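Diary of the Residents' Reading Room, Presow
January 18, 2023

The Reading Room opened at the usual hour. The morning was given over to the catalogue, which now stands at 1,221 entries. Tania Thambiah completed the local history shelves and began on the bound newspapers, several of which require new spines. The Malinowski bequest remains in its boxes until shelving is available.

A letter was received from the landlord confirming that the rent will stay unchanged until the summer. It has been filed, and a reply was sent by the afternoon post.
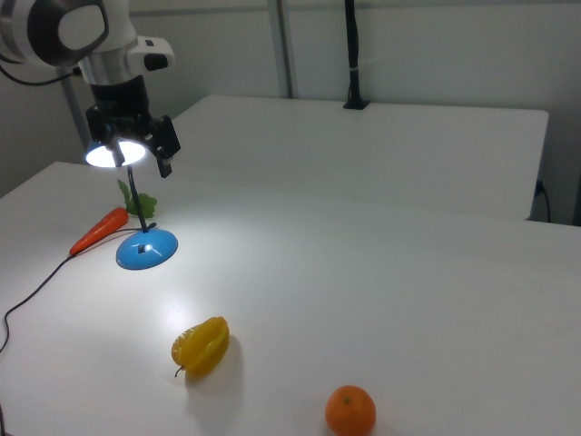
Teodor Kubiak attended after lunch to discuss the evening opening. He proposed that the room remain open two hours longer during January, for the benefit of readers who work in Bereo and return by the later bus. The proposal was accepted for a trial period. Heating costs will be noted each evening and reviewed at the end of the month.

The matter of overdue loans was also raised. Reminders have been sent to 40 readers. The fine will not be increased, although the wording of the notice has been made plainer.
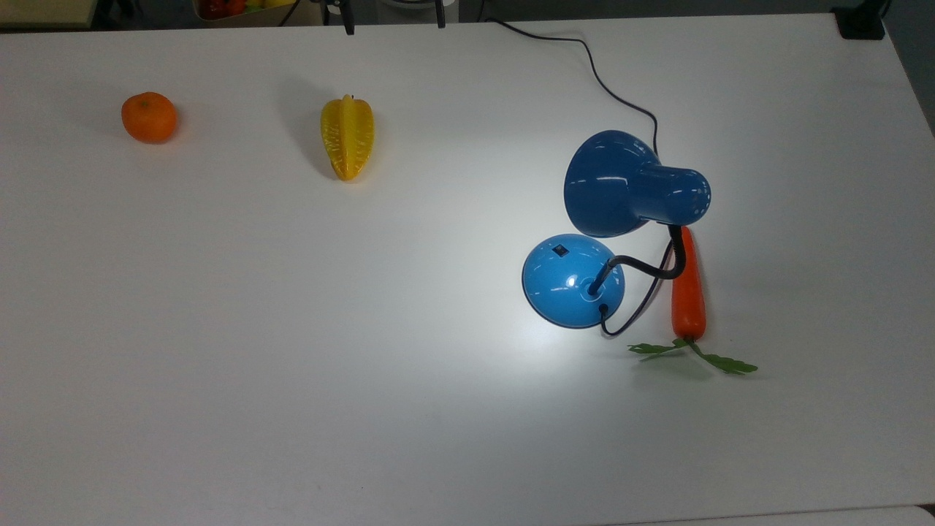
The talk on the history of the Jikar ferry is confirmed for next week. There are 50 chairs available and no booking is required. The speaker has asked for a lectern and a glass of water.

One umbrella was handed in at the desk. The room closed on time, and the keys were returned to Miss Thambiah.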